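Storing and Using Up Creams, Balms and Lotions at Home

Household Notes, posted Mar 30, 2022 by Illia Stasiv 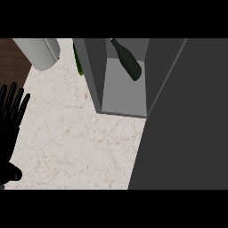 Where to keep them

Most water-based creams are stable between 50 and 77 degrees Fahrenheit. A bedroom drawer or a hall closet stays in that range for most of the year. A bathroom shelf does not: a long shower raises both temperature and humidity, and the lid of a jar is rarely tight enough to keep the moisture out.

Keep jars away from radiators and sunny windowsills. Plant oils oxidize faster with heat and light, and the first sign is usually a smell like old crayons or putty. Once the smell is there, discard the product. Adding fragrance or mixing it with a fresh batch only spoils more of it.

Refrigeration suits gels and light lotions. It is less useful for balms with a high wax content, which turn too hard to scoop. Do not freeze an emulsion. Ice crystals break the structure, and after thawing the water and oil phases separate for good.

Dating the container

Look for the open-jar symbol with a number and the letter M. The number is the months of use after opening. Write the opening date on the base with a permanent marker, then cover it with clear tape, as the oil on your fingers will lift the ink within a few weeks.

If there is no symbol, I use these limits:

Cream in a jar: 6 months
Lotion in a pump bottle: 12 months
Wax and oil balm, no water: 12 months
Anything homemade that contains water and no preservative: 3 days, refrigerated

Getting product out of a jar

Use a small spatula or the handle end of a clean teaspoon. Wash it with dish soap and dry it completely before it goes back in. A wet spatula puts tap water into the jar, and tap water is enough to start mold in a weakly preserved cream.

Scoop from one side down to the bottom. Skimming the whole surface exposes a new layer to air every day.

Getting the last of it out of a tube

Laminate tubes, such as the ones Hekel hand cream comes in, hold a surprising amount behind the shoulder. Flatten the tube from the crimped end with the back of a butter knife, fold, and hold the fold with a binder clip. When nothing more comes out, cut the tube 2 inches below the cap with kitchen scissors. Slide the cut end over the cap end as a lid. Use what is left within a week.

Collapsible metal tubes should be rolled once and left rolled. Repeated unrolling cracks the metal at the fold, and the crack leaks.

Pump bottles

The dip tube on most pumps stops short of the base. I weighed a Brernura body lotion bottle after the pump had gone dry, scraped it out, and weighed it again: 67 grams were still inside. Store the bottle upside down in a mug overnight with the pump removed and the opening covered with a spare screw cap. Do not add water to thin the remainder. It dilutes the preservative along with everything else.

Softening a grainy balm

Shea butter that cools slowly forms grains. They are harmless and melt on the skin, but the texture can be corrected.

1. Move the balm to a heatproof glass jar.
2. Stand the jar in a saucepan of hot water, off the burner.
3. Stir until no solid pieces remain.
4. Put the jar in the freezer for 20 minutes, uncovered.
5. Leave it at room temperature overnight before closing the lid.

This applies to balms without water only. Pirihi foot balm and the older Tomow tins both took it well. The Tomow tin has a painted lid, so keep that part out of the hot water.

Removing spills

On sealed stone or tile, lift the excess with a card edge, then wipe with warm water and a drop of dish soap. Unsealed stone absorbs oil within minutes. Cover the mark with a thick paste of baking soda and water, tape plastic wrap over it, and leave it for 24 hours. Repeat if the mark is still darker than the surrounding area.

On cotton, work undiluted dish soap into the dry fabric before washing. Check the spot before the item goes in the dryer, as heat sets whatever oil remains.

Rinsing for recycling

Wipe the jar out with a used paper towel first. Balm that goes down the sink solidifies in the trap, and I cleared ours twice last December before changing the routine. Pumps contain a metal spring and go in the trash in our area.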